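Capítulo 2
El puesto que cambia

Empecemos por el turno, no por la máquina. En Kadstead, una cocina de desayunos para oficinas, Abilio Alcaraz llevaba 19 años en el mismo puesto: tostar, servir, recoger, volver a tostar. Ocho horas. Cuando llegó el primer brazo nadie le preguntó nada. Error clásico, y lo veremos repetido en el caso Inex (apartado 2.3).

Lo que se automatiza casi nunca es un oficio entero. Son tareas sueltas. Inclinar una botella sobre una taza, por ejemplo. Alguien tiene que enseñar el gesto, corregirlo, decidir cuándo vale.
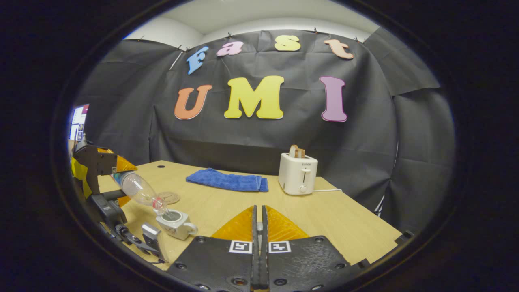

Y ese alguien suele ser el que ya lo hacia. Alcaraz pasó a supervisar 2 puestos. Menos carga en las muñecas, más rato mirando. Mismo sueldo, al menos hasta septiembre. Él lo resume así: «antes me cansaba, ahora me preocupo».

De ahí las preguntas del capítulo. Quién responde si se derrama algo. Qué parte del saber del trabajador queda en la máquina, y si se paga. Qué pasa con los descansos cuando el ritmo ya no lo marca una persona.

Conceptos previos: tarea, puesto, cualificación (cap. 1). Conviene repasar tambien el modelo Cabello de reparto de tareas, lo usaremos enseguida.

2.1 Tarea y puesto

Una tarea tiene principio y fin. Un puesto, no siempre.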